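Does practice data from one table carry over to another?
Student project report, Ellgate robotics module
Cengiz Gökçe, 23/05/2026

The claim I set out to check comes from the Skallmont method, which our course uses as its starting point. It says that a policy trained on demonstrations from one workspace will do nearly as well in a second one, so long as the objects stay the same. I doubted this before I began, and the reader should bear that in mind.

I recorded 297 demonstrations of one task, putting fruit into a basket, at the Fadcombe bench. Every one was done by me, by teleoperation, with the head camera and the right hand. I threw out 22 in which the fruit was dropped or the hand lost tracking. Looking back, I am not sure I should have. A policy that never sees a fumble has no reason to know what to do after one.

The test trials split the task into two halves, apple first and banana second, and I scored them apart. Most write-ups I read give a single success rate for the whole thing, and I think that hides the more interesting failures.

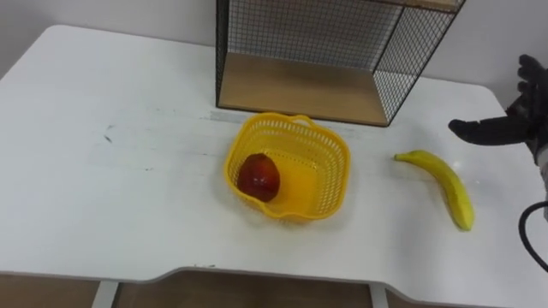

The banana is where the trouble lies. An apple can be gripped from almost any side, but a banana has to be met at a sensible angle, and the angle depends on how it was put down. At the Fadcombe bench I had, without meaning to, laid it much the same way each time. At the second table I turned it between trials. The policy managed the apple in 10 trials and the banana in 5 of those same trials.

It would be easy to blame the new table. I don't think the numbers allow it. I changed the table and the banana's angle together – a plain mistake in the design – so I can't say which of the two did the damage. My supervisor thinks it was the angle. I lean the same way, but leaning is not a result.

What I can say is that "the objects stay the same" is doing a lot of work in the original claim. The same banana turned sideways may as well be a new object as far as the hand is concerned.

I plan to repeat the trials in June with the angle fixed at both tables, then varied at both. The scoring sheet will stay as it is.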